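4. Fitting and levelling the Culleck table top

Before you start, check that the under-frame is fully assembled (section 3) and standing where you want the table to stay. The top is heavy, so ask a second person to help with steps 1 and 2.

1. Lay the top face down on a blanket or on the packing foam. Do not slide it.

2. Lower the under-frame onto the top so that the holes line up with the threaded inserts. The longer rail goes at the back.

3. Put in all the bolts by hand, two turns each. Leave them loose.

4. Tighten the bolts a little at a time, working from corner to corner. Use the key supplied – a power driver can pull the inserts out.

5. Turn the table over and set it on its feet.

6. Press down on each corner in turn. If the table rocks, unscrew the foot at the low corner until it stops, then tighten the lock nut.

CAUTION: Do not unscrew any foot by more than 3 cm. If the floor is out by more than that, use a packing piece under the leg.

Note: The load limit is 185 kg, spread evenly. Do not stand on the top.

4.1 Looking after the surface

Wipe the matt finish with a damp cloth and dry it straight away. Wax and spray polish leave shiny patches that are hard to remove. Leave a new top for 2 days before putting anything on it for long periods, and lift things across it instead of dragging them. 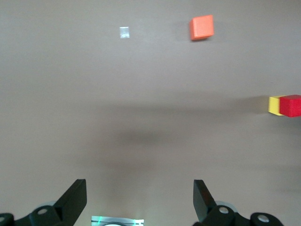 Yusri Teoh wrote to us that a patch of polish on his Culleck top came off with warm water and a drop of washing-up liquid, though it took three goes and he had to dry it each time to see how much was left. Try this before using any stronger cleaner.

CAUTION: Never use scouring pads or bleach.

Check the bolts again after a month of use. Spare feet and lock nuts are listed in section 7.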